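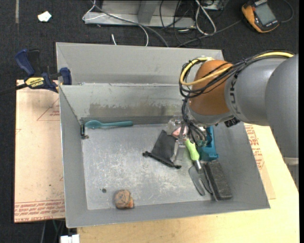
Is the Akmont bench vise worth the money if you only fix things on weekends?

It depends on how often you've used your knee as a vise. I did it for eleven years, and I have the trousers to show for it.

The Akmont costs $100 and comes in a box that gives you no warning about the weight. Mine was left at the bottom of the steps at four in the afternoon and reached the basement in time for dinner. You get the vise, four bolts that are too short for any bench thicker than a cookie sheet, and a manual with a long section on gloves.

Bolted down with longer bolts (mine came from the hardware store, 44 cents apiece), it holds. I've had chair legs in it, a bicycle fork, and the lid of a jam jar that had beaten the whole family. The handle turns smoothly for the first half and then grumbles a little. A drop of oil fixed that for a week.

The jaws are the weak point. They close a hair tighter on the left, so thin stock creeps out the other side while you're filing it. The soft jaw covers are sold separately, of course, and fit the way rented shoes fit. I made my own out of an old belt and they're better.

My neighbor Ubaldo Orlandini owns the big Martinelli, paid $959 for it, and will tell you so before you've got your coat off. It's a lovely thing. It opens like a bank vault and he uses it to crack walnuts.

For repairs and small woodwork, I'd buy the Akmont again. If you do metalwork every day, save up, or wait for Ubaldo to get tired of walnuts. Check your bench first, too — mine had a wobble I'd blamed on the floor since May.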